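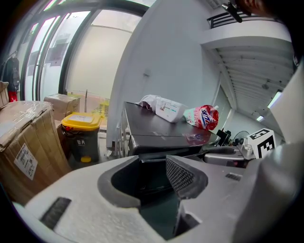 A dark gray cabinet with a flat top.

Let the Old Furniture Stay in the Office

By Arash Arabzadeh
2026-06-14

When a company moves to a new building, the first thing it throws away is the furniture. I have seen this three times in my working life, and each time I felt a little sad, as if we were saying that the years before did not count.

In my first job, at Moges, we had 14 desks and none of them was the same height. The manager, Fermín Pereyra, refused to replace them. He told me that a desk is finished when it falls down, and before this it is only old. I was young and I thought he was cheap. Now I think he understood money better than the rest of us.

People answer me that new furniture makes workers proud. Maybe for one month it does. After that a desk is a desk again, and the bill is still there. My colleague Everett Wojcik disagrees with me strongly on this point, and I respect his back pain. A bad chair should go. I will never defend a bad chair.

But a cabinet does not hurt anybody's back. It holds paper, or cups, or the cables which we are afraid to throw away, and it can do this for 15 years more. If the color is ugly, paint costs little. If the lock is broken, there is still a person in most towns who repairs locks, and he would be glad for the work.

I ask only that before the truck comes, somebody walks through the rooms and decides about each piece separately.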